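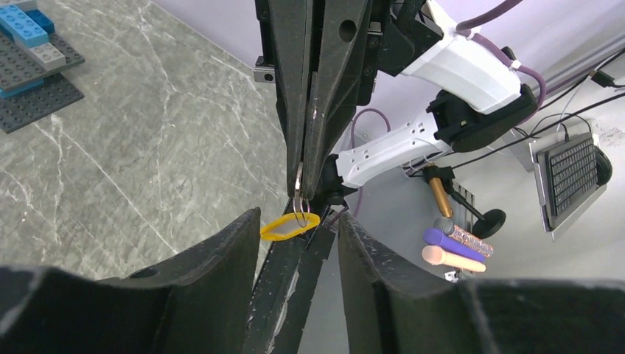 The handover, seen from the wrist.

I had the Mikby pair on loan for 41 days, and by the second week I was talking to them. Left and Right, I called them. They had come up from Hokdale in one long crate, and I was meant to send the Wisholm newsletter 734 words on whether a small workshop should hire a set.

I got as far as "yes!" and then went back to watch them again.

What I loved was the passing. One arm would bring a thing up from the marble-patterned top, the other would lean in, and for a moment both had hold of it, or neither did, and I'd stop chewing my toast. I set the service to its slowest speed, 70 on the dial where 100 is the usual, just to make that bit last longer. The manual says you may do this "for training purposes". Well, I was being trained. 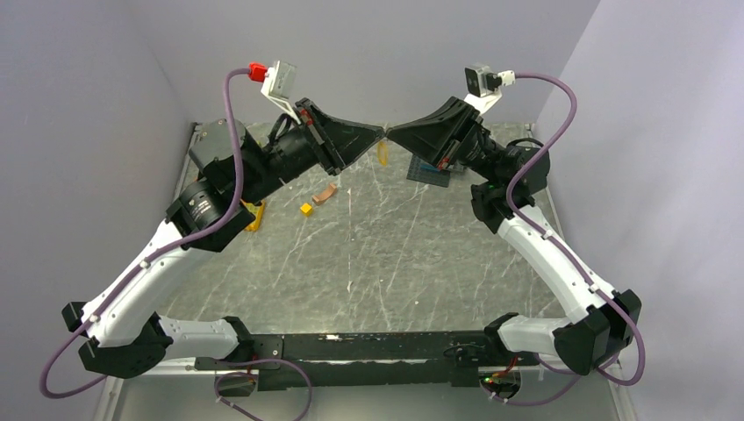

Left and Right, tip to tip over the marble-patterned tabletop.

The help line was a recorded voice called Conceição, warm and a little hoarse, and she came with the hire at no extra cost. I rang at two in the morning to ask if the arms minded being switched off between jobs. She gave me three options, and I chose the one for spare cables - it seemed the kindest.

By December the crate was standing open in the hall. I ran one last job, something small and yellow, and let them take as long as they liked over it. Then I sat down and wrote to Hokdale to ask what a second month would cost.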